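Right, a long one about getting the cup-and-bowl cell set up in the simulator. Get a brew. Thread, and I'll try to keep it in order.

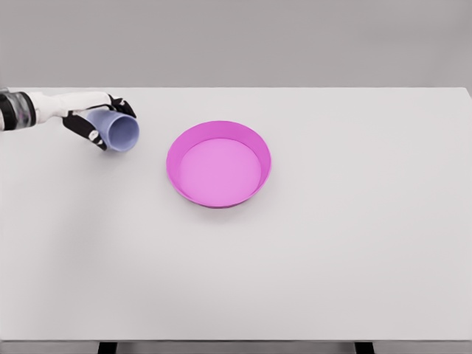
Cup tipped over, mouth towards the bowl. Sim render from the pouring setup.

2/ Background for anyone new. I look after one arm with a multi-fingered hand, plus its simulated twin. The job is pouring: pick up cup, carry to bowl, tip, put cup back. The real cell lives on a bench in Trarnville and the twin lives on my desktop, which sounds like a hairdryer.

3/ Everything gets set up in the twin first and then copied over to the real one. That's the theory. What I inherited in April was a real cell that poured all right and a twin that dropped the cup.

4/ Nigel Bunting set the first version up and he left good notes, to be fair to him. They're just in three places, and one of them is a notebook with a coffee ring over the wrist offsets. I've typed the whole lot up now. The ring is preserved as a comment in the config file.

5/ So, first job: table height. The whole cell hangs off it. If the tabletop in the twin is wrong then every single grasp is wrong by the same amount, and you'll spend a week blaming the fingers. I spent four days blaming the fingers.

6/ The twin's table was 12 mm too low. Somebody had measured the real one before the levelling feet went on. I put a steel rule on it, changed one number, and half of my dropped cups went away that same afternoon.

7/ Only half though!

8/ Second job: the hand. One finger comes over the top near the rim and the others wrap round from underneath and the side. Looks simple enough. The order they close in matters an awful lot, and the old settings closed everything at once.

9/ When they all go together the top finger gets there first and flicks the cup out like a bar of soap. I watched it do this so many times that I started making the noise.

10/ New order: lower fingers close until they touch, wait, then the top one comes down. The wait is 200 milliseconds. I tried shorter and it went back to soap. I tried longer and it was fine but dull to watch.

11/ Trí Quách suggested the wait, credit where it's due. He'd had the same trouble with a different hand at Lillovano and told me about it over a sandwich, months before I needed it. I'd forgotten completely until I was standing in the shower.

12/ Third job, friction. The cup is smooth and it tapers, so as you squeeze, it wants to creep towards the narrow end. The twin had the fingertips set far too grippy, so it thought it could hold on to anything at any angle. Real rubber is not like that, especially real rubber with dust on it.

13/ If you look after one of these, please wipe the fingertips. Lint-free cloth, a bit of isopropyl, let them dry. I do ours at the start of each shift and again after lunch. You can see from the grip logs when I've skipped it.

14/ For the twin I took the friction down a step at a time until it slipped at the same tilt as the real one. Boring job. Put the radio on. Worth doing before you touch anything to do with the pour itself, or you'll be doing the pour twice. Ask me how I know.

15/ Someone's bound to ask about the colours. Lilac cup, loud pink bowl, plain white table, grey wall. I like it because I can tell cup from bowl with a thumbnail the size of a stamp, and when I'm flicking through runs late in the day that's a kindness to my eyes.

16/ Denise Entwistle says it looks like a nursery. Denise has been asked for alternatives and has supplied none.

17/ Fourth job, where to tip. The bowl is wide and shallow, so you'd think you could pour from anywhere. But it's a low thing with a flared rim, and if the cup comes in too low the lip of it clips the bowl and shunts it along the table. Come in too high and on the real bench you get splashes.

18/ (We pour dried lentils on the real bench, before anyone panics about water near the electrics. "Splashes" means lentils. I find them in my shoes.)

19/ I've got a staging point now, off to one side of the bowl with clear table between the two. The arm stops there, checks its wrist angle, and only then carries on across. It costs a moment each cycle and it's saved me no end of shunted bowls.

20/ The bowl sits nearer the far edge than the front, by the way. I moved it back there so I can reach in and swap cups on the real one without leaning over the bowl. Stop the cell first, obviously. Proper stop, key out, key in pocket.

21/ Derek Tapley taught me the key in pocket thing years ago at Gunn, on machines that would have your arm off. Ours is a lot gentler than those but I still do it. My pocket has a hole in it so technically it's key in sock.

22/ Fifth job, and the one that made me feel daft. After all that, the twin still had a wobble in the wrist every time it started to tilt. Tiny one. You'd only see it on the joint plot. The real arm didn't do it.

23/ I went through the gains. I went through the masses. I rang Roland Sowerby and he went through the masses as well, out loud, while I read them to him.

24/ The cup weighed 2 kilos.

25/ Somebody had typed a 2 in there as a placeholder, I'd guess, and it had just stayed. So the poor twin had been lugging round a plastic tumbler with the heft of a decent casserole dish, and I'd been tuning everything to help it cope. Roland laughed for quite a long time.

26/ Put the right weight in and the wobble went. Then I had to redo the grip force, which was now miles too high. Then recheck the friction. I did not put the radio on for that one, I was in a mood.

27/ Current score: 57 pours in a row in the twin without a dropped cup or a nudged bowl. I've copied the finger order and the staging point over to the real cell and it's been steady so far. Too early to crow about it.

28/ My checklist, if it's any use to anybody with a similar setup:
Measure the table. Yourself, with a rule.
Weigh the cup. On kitchen scales if need be.
Finger order before finger force.
Friction before pouring.
Write it all down in one place, Nigel.

29/ Someone's asked what I use for the config side. It's Vallska, the in-house thing, and it's basically a folder of text files with a button on the front. It doesn't warn you about heavy tumblers. I've put in a request.

30/ Next up is the putting-back, where the arm turns the cup upright and sets it down again. At the moment it lets go a hair too early and the cup does a little dance before it settles. I suspect the release wants the same treatment as the grip, top finger off first and then the rest, but I haven't tried it yet.

31/ Will add to this thread when I have. If you've got a hand with a similar finger layout and you've sorted the release, please shout, I'm all ears and my tea's gone cold.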